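Notebook, Memby bench - litter and liner trials
July, started 9:30 am

Picking up from the liner page. New box of Sundance bags arrived, so the plan for the morning is to sort out the bin first and then go on to the litter tray with the green granules. I've been looking forward to the tray part for ages!

Liner setup. The Sundance bags come folded so flat that the two layers cling together, and I lost more time rubbing the top edge between my fingers than I did on the rest of the job. What worked best: open the mouth wide before it goes anywhere near the bin, push a fist down the middle to get air in, then turn the rim over the outside all the way around. If the bottom is still gathered up in pleats when the rim goes over, the bag hangs short and the first scoop pulls it in. Smooth it down first. I did it in the wrong order twice before I wrote this.

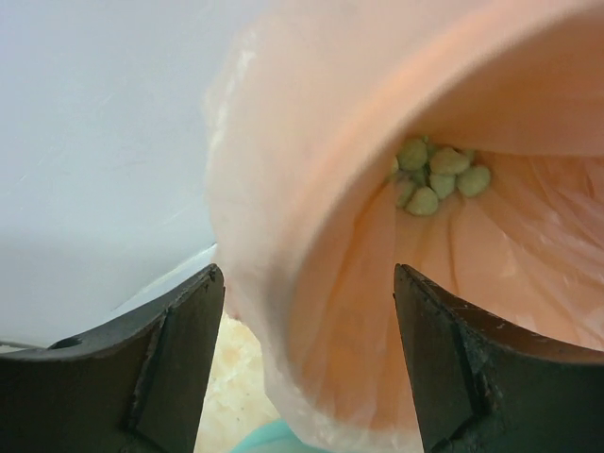

Liner, looking down into the mouth. Folds still gathered toward the middle.

The film is thinner than the old Tremon ones and I was ready to dislike it, but it folds over the rim so much more easily. The Tremon bags spring back up the moment you let go. Downside is that there's always spare bag left over on one side. I tried tucking it under, tried a twist, tried a rubber band. The twist is fine. Rubber band is a nuisance when you want the bag out in a hurry.

Weights, before I forget: 1000 g of fresh granules into the tray, leveled with the back of the scoop. After the sifting run 684 g was left in the tray and the rest went into the bin. That's too much good litter thrown out and I'm blaming the scoop, the slots are too narrow for this grade and the dry stuff rides along with the clumps. Leinonen has a wider one in their catalog. Order it.

Sifting notes. Short, shallow passes beat digging. Go in at the near side, lift, hold it still over the tray for a moment, then shake. If you shake on the way up the granules go over the rim and onto the table (19 loose ones swept up after run two, and yes, I counted, it's on the sheet). Keep the folded cloth next to the tray, on the left, so there's something to wipe with when it does happen. The bin wants to be behind the tray with its mouth clear. I had it off to the side last time and was dripping bits across the whole table. 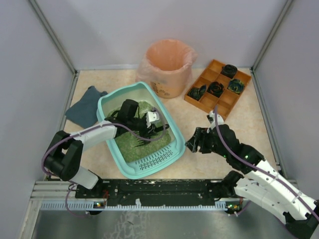
Does the tray need to be emptied completely between runs?
Only when the granule grade changes. For repeat runs with the same grade, top it up to the starting weight, level it and carry on.

The tray with the molded slots at one end is a good one, by the way. Rounded corners make a huge difference, the scoop follows them around and there's no packed wedge left behind like in the square Memby tray.

The nine-cell wooden tray can stay on the right side of the table, it isn't in the way of anything. Rolled bundles go back in their cells tightly coiled, the loose ones unroll themselves by lunchtime.

To do
- wider scoop, Leinonen
- repeat the 1000 g run with it, same leveling
- try turning the tray 90 degrees and see if the near side is easier to reach
- count the Sundance bags left in the box
- check whether the green dust wipes off the table dry or needs a damp cloth

Stopped at noon. Bin liner to be changed before the next run, twist in the spare side again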